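Search the manual Clear Go

Section 7: Clearing a double-grab fault on the Tramero two-arm cell

If you've landed on this page, an arm has probably picked up two pieces of cloth at once and stopped with the amber "GRIP LOAD" message. Welcome to the most interesting fault in the whole manual! Cloth is wonderful stuff to work with, and it bunches, rolls and clings in ways a box never will. Take your time with this one.

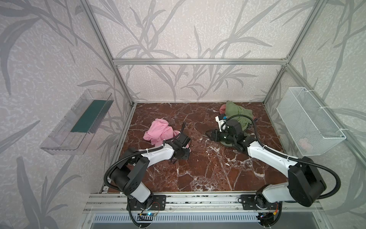 Golitora Soft Goods Team — Cell Operations

CAUTION: Keep your hands outside the rails until both arms are in HOLD. Pausing one arm does not pause the other.

1. Press HOLD on the pendant. Wait for both arm icons to turn gray.

2. Look at each gripper before you touch anything. A second color showing under the piece being handled is the thing to look for. Check the far side too, next to the back wall, where cloth likes to pile up.

3. Open the wrist view for the arm that faulted and save a still. Do this before the fingers move — the log records the load but tells you nothing about the folds.

Note: In the wrist view, anything very close to the lens goes blurry and can fill half the screen. Check the area right at the fingertips first.

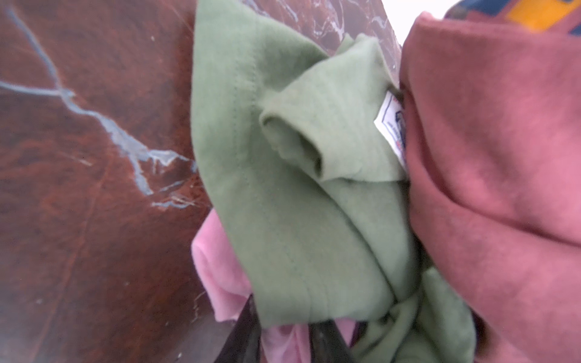
Fig. 7-2. Wrist view: green fleece bunched at the fingertips, light pink fabric beneath.

4. Select JOG, then SLOW, and set the release time to 2000 ms. The shorter default can snap the fingers open and fling a hem into the wrist joint.

5. Open the gripper. If cloth stays hooked on a finger, press the E-stop and free it by hand. Pull along the finger, never across it.

6. Spread the pieces apart on the floor of the cell. Check the cable conduits on both arms for snags.

7. Release the E-stop if you used it, home both arms and run the Omus grip check. A good check takes nearly 23 seconds.

CAUTION: After 4 double grabs in one shift, stop and call your cell lead. Do not raise the load limit to make the message go away. We tried that in June and bent a finger.

Send your saved stills to Unathi Msimang with the fault number. We love getting these — the odder the tangle, the more it helps the next Mabuza update.

Revised 15 Dec 2025

2 comments Share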